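Hand-eye calibration good on Monday's terms, rubbish after warm-up?

Posted in Software > Perception and control

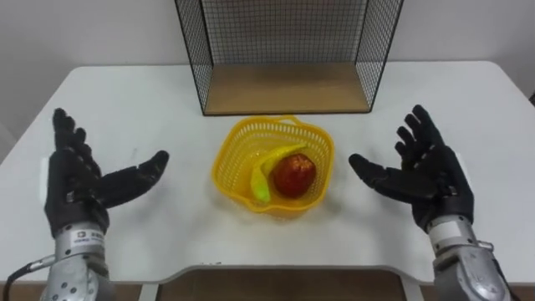 Why do my grasp targets drift in one direction after the arms have been running for a while, when the calibration passes every time I check it?

Most likely your check runs with the arms cold and your work runs with them warm. Joint offsets shift a little as the gearboxes heat up, the calibration stays loyal to the numbers it was given, and the error lands in whichever direction your elbow happens to favour. Run the same check after a full session and compare.

Details from the original poster, Asger Bisgaard: two arms, five-fingered hands, head camera, planner is the stock sampling one. The drift is 10 mm by the end of a session, always towards the right arm. I have recalibrated so often that I now do it the way other people make tea. Solver says the residual is fine. The solver has never had to pick anything up.

Nayeli Cáceres
August 20, 2020

The short reply under the post is right as far as it goes, but look at your timestamps before you blame the metal. We had the same complaint on Dulenier and half of it was software. The camera node stamped each image when the driver handed it over, and the joint states were stamped at the controller, so every transform lookup used a pose from slightly later than the picture. With a quiet machine you'd never notice. Once the log buffer filled, the delay grew and the error grew with it — very convincingly thermal.

Two things to try:

Hold both arms still for 2 seconds before you capture, then look at the target error. If it vanishes, it's timing. If it stays, it's geometry and you can go back to suspecting the gearboxes.

Plot image stamp minus joint stamp over the whole session. A flat line is what you want. Ours looked like a staircase.

Also, 18 calibration poses all taken with the wrist at much the same angle will give you a lovely residual and a poor transform. Tilt the wrist more than feels polite.

Emanuel Sârbu

Had this. Reinstalled everything and it went away, then in October it came back. Sorry.

Hernán Ayala

Agree with Nayeli about the stamps. I'd add that the lookup should fail loudly when the gap is too big. Most wrappers quietly hand you the latest transform, and the planner then makes a collision-free path to the wrong place with great confidence. Set a tolerance, log every breach, and read the log (this last step is the one we skipped).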